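**Baron podcast feed: episode 50 audio levels and the missing interview segment**

**utley_fan** wrote:
The Magesa interview in episode 50 is shorter in the feed than it was on the live stream. The part where she talks about leaving the Wallholm cast is gone. Did anyone else compare the two?

**dropframe** wrote:
Yes. The cut is audible. Room tone changes right after the host asks about her contract, and the next answer starts mid-breath. The feed version also has a low-pass filter on it and sounds dull above the voice range.

**kestrel4** wrote:
I don't hear an edit there. Baron runs a noise gate on all guest mics, and it closes between sentences. Episode 4 does the same thing.

**dropframe** wrote:
A gate doesn't remove a question. On the stream he asks her twice if she is seeing someone from the show. In the feed he asks once.
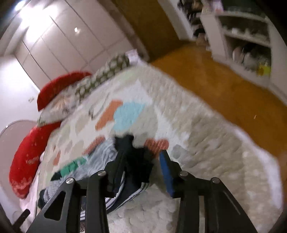 Miyuki Tsuji wrote that she still had the stream saved and had lined the two up. The feed file is 300 seconds shorter. Most of that is the ad break and the caller, but the second question is missing as well.

**kestrel4** wrote:
Fine, one question. I still don't think it was cut to protect her. He repeats himself a lot and they trim it.

**utley_fan** wrote:
Then why leave the repeats in for every other guest?

**kestrel4** wrote:
They don't. Check the Utley episode from January.

**dropframe** wrote:
Checked. Two repeats left in, same topic. Miyuki, can you post the stream audio as a lossless file?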